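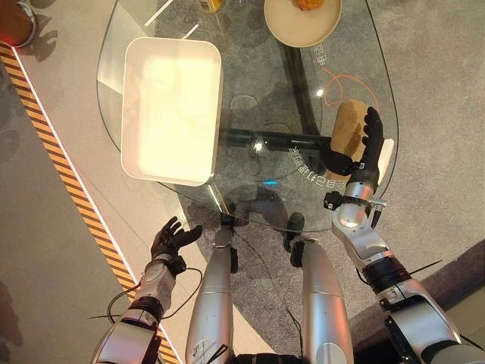

Figure 13. A round glass table during serving, Wastitz site: white tray, beige plate and a brown loaf set down on the glass itself.

4.2 Transparent tops

Glass was the surface our respondents admired most and used least happily. Of the 119 households in the Flidlow survey, those with glass tables wiped them more often than anyone else and complained about it at greater length. Part of the trouble is that a glass top hides nothing. In Figure 13 the crossed black base, the speckled carpet and an orange cable on the floor all compete with the food for attention, and the lettering on the glass reads backwards to whoever is serving.

Trays helped, up to a point. They gave the eye an edge to aim at - and were then ignored, with bread in particular going straight on to the table. Yeo treats this as carelessness. We are inclined to blame the bread, whose owners seem to regard it as its own plate. The Clindanberg diaries, kept over July, record the same habit on wood, where the crumbs at least had the decency to blend in.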